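5 Teaching a task with the leader arms

This chapter explains how to record a task on the Pirkeck two-arm station. You move the two leader arms with your hands, and the two follower arms inside the enclosure copy your movement. Please read the whole chapter one time before you start. The powering up and the homing of the arms are described in chapter 4 and are not repeated.

The task used in this chapter is the shelf task. The arms take seed packets and stand them in the opening of a small shelf. It is a good first task, for the packets are light and nothing breaks when one of them falls.

5.1 Before you begin

1. Check that both follower arms are in the home position and that the station program shows READY for left and right.
2. Check that the bolts of both mounting plates are tight on the front rail. Do this by hand, with the power off.
3. Clean the floor panel with a dry cloth. Dust makes thin packets slide.
4. Put the shelf against the back wall, with the open side to the arms.
5. Lay out the packets and the other objects according to your task sheet. If the task sheet asks for additional objects which the arms must not touch, put these now also.
6. Open the three camera views in the program: one for the workspace and one for each wrist. In each wrist view you must see the tips of the fingers.

Note: If a wrist view is dark or frozen, unplug the camera cable at the wrist and plug it again. Wait 15 seconds before you decide that the camera is faulty.

CAUTION: Keep your hands and sleeves out of the enclosure from the moment the program shows FOLLOW. The followers repeat your movement without checking what is in the way.

5.2 Connecting leader and follower

1. Hold both leader handles in about the same pose as the followers.
2. Press the pedal once. The program compares the poses.
3. If a joint differs too much, its number becomes red. Move this joint slowly until the number is black.
4. Press the pedal again. The program shows FOLLOW.
5. Move each leader a little to the left and to the right. The follower must do the same, without a jump.

CAUTION: If a follower jumps or makes a grinding noise, release the pedal lock and press the emergency stop. Do not try to correct the movement with the leader.

5.3 Recording one demonstration

1. Type the task name exactly as it is written on the task sheet. The program makes a difference between "Shelf" and "shelf".
2. Press RECORD. You hear two short tones, and after the second tone you may move.
3. Bring the first gripper to a packet from above, with the fingers open, and stop for a moment before closing.
4. Close the fingers at the edge of the packet. For paper packets a grip force of 37 is enough. With 70 the corner will be crushed.
5. Lift the packet until it is free from the floor and turn it upright. If the packet is too flat to take, hold one end of it with the other gripper.
6. Move below the shelf board, put the lower edge of the packet on the floor, and lean the packet on the panel behind. Open the fingers slowly.
7. Draw the gripper straight back before you turn it. When you turn too early, the wrist camera can hit the shelf board.
8. Repeat until the task sheet is fulfilled, then go to the home position and press SAVE.

One demonstration should not take over 2 minutes. If you need more time, save it anyway and write "slow" in the remark field.

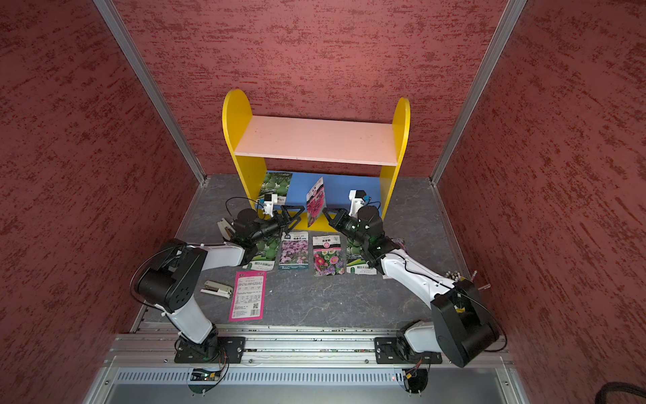 5.4 Working with two arms at the same time

The difficult part for most new operators is the middle of the workspace, where both grippers can reach the same packet. Decide before recording which arm will work there and keep this decision for the full set. When you change the arm from one demonstration to the next, the trained model becomes undecided and may stop between two packets.

1. Let the waiting arm stay low and to its own side.
2. Do not cross the forearms.
3. To pass a packet from one gripper to the other, close the second gripper first, wait for one breath, then open the first.

Note: A packet that falls down is no reason to stop. Pick it up with the gripper and continue. Such corrections are useful for the training. Use DISCARD only if an arm has touched the wall or if you have pulled on a cable.

5.5 After the session

1. Bring both leaders to their rests and press the pedal. The program shows READY.
2. Watch your last recording in all three views. If a hand is visible in one of them, discard the recording.
3. Copy the folder of the session to the Primen server. The folder is not deleted from the station automatically.
4. Switch off the arm power, then the cameras.

Questions about the grip settings go to Tülin Sarıgül at the Denberg office. Please add the serial number of the station, which you find on the label under the left leader.

Continue with chapter 6, Checking and sorting of recordings.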